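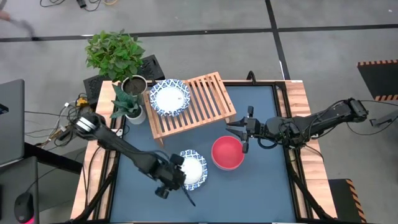 Jeu de démonstrations « égouttoir », deux bras, version de travail. Maintenu par Tamsin Thibodeaux, relu par Marcus Bellamy (qui n'est pas d'accord avec tout ce qui suit). Dernière mise à jour de cette fiche : novembre 2025.

## Contenu

Manipulations de vaisselle par deux bras téléopérés, montés face à face sur une même table. Le jeu compte 1000 épisodes, d'une durée maximale de 60 secondes chacun. Les objets : des assiettes à bord bleu et blanc, un bol rouge, un égouttoir en bois à lattes. La consigne donnée aux opérateurs tient en une ligne : « ranger la vaisselle sur l'égouttoir ». Elle ne précise ni l'ordre, ni le bras à employer, ni l'orientation des assiettes, et chacun l'a comprise à sa façon.

Les opérateurs étaient au nombre de 6. L'un d'eux a produit bien plus d'épisodes que les autres et cela se voit dans les trajectoires. Filtrez sur `operator_id` avant de parler de diversité.

## Structure

```
hutidholm/
 episodes/
 <episode_id>/
 cam_fixe.mp4
 etats.parquet
 actions.parquet
 meta.json
 splits/
 train.txt
 val.txt
```

- `etats.parquet` : positions articulaires des deux bras, ouverture des pinces.
- `actions.parquet` : commandes envoyées, pas positions atteintes. L'écart entre les deux n'est pas négligeable sur le bras droit.
- `meta.json` : opérateur, consigne, drapeau `success`, commentaire libre (souvent vide).

Les fichiers Parquet sont horodatés par le contrôleur, la vidéo par la machine d'acquisition. Le recalage est fait par `tools/recaler.py`. Il marche dans la plupart des cas. Je n'ai pas de chiffre à donner et je me méfierais de quiconque en donne un sans avoir regardé les vidéos.

## À propos du drapeau `success`

Il est posé par l'opérateur lui-même, juste après l'épisode. Une assiette posée de travers sur les lattes est comptée comme un succès par les uns, comme un échec par les autres. Marcus estime que le bruit s'annule à l'échelle du jeu. Je n'ai rien vu qui le montre.

Une relecture à l'aveugle est prévue en janvier. D'ici là, ne publiez pas de taux de réussite calculé sur ce champ.

## Limites connues

1. **Une seule table, une seule caméra fixe.** Le fond est toujours le même : sol gris, ruban noir, câbles, plantes près de l'égouttoir. Un modèle peut très bien apprendre à se repérer sur le pot blanc plutôt que sur les lattes. Nous n'avons pas fait l'essai qui permettrait de l'exclure.
2. **Vaisselle toujours identique.** Parler de « généralisation à la vaisselle » à partir de ce jeu serait abusif. Le bol rouge se détache très bien du plateau bleu, ce qui aide sans doute plus qu'on ne le voudrait.
3. **Passages en arrière-plan.** Des mains ou des personnes entrent parfois dans le champ, au bord de l'image. Ces épisodes n'ont pas été retirés. Ils ne sont pas étiquetés non plus.
4. **Occultations.** Les pinces cachent souvent une partie de l'objet visé, surtout à l'approche. Sans caméra de poignet, l'instant du contact doit être déduit de l'état des pinces.
5. **Validation trop facile.** `val.txt` est tiré au hasard dans les mêmes sessions que `train.txt`. Nous proposons un découpage par opérateur, avec 5 opérateurs en entraînement et le dernier en validation : `tools/split_operateur.py`. Les résultats y sont moins flatteurs. Utilisez celui-là.

## Usages déconseillés

Comparaison de politiques entre laboratoires, mesures de robustesse visuelle, et tout tableau où ce jeu figurerait à côté d'un autre sans note de bas de page. La base Kincaid a été citée de cette manière pendant des mois et on sait ce qu'il en est resté.

Pour du préentraînement, ou pour déboguer une chaîne d'apprentissage par imitation, il convient – à condition de ne pas lui en demander davantage.

## Accès et licence

Usage interne Wosent et partenaires du projet Skudora. La redistribution des vidéos demande un accord écrit.

Pour signaler un épisode défectueux, ouvrez un ticket avec l'`episode_id` et l'instant concerné. « La vidéo est bizarre » ne suffit pas.

## À faire

- [ ] étiqueter les passages en arrière-plan
- [ ] rédiger une consigne qui définisse « ranger »
- [ ] refaire une série sans les plantes
- [x] supprimer les doublons de la première session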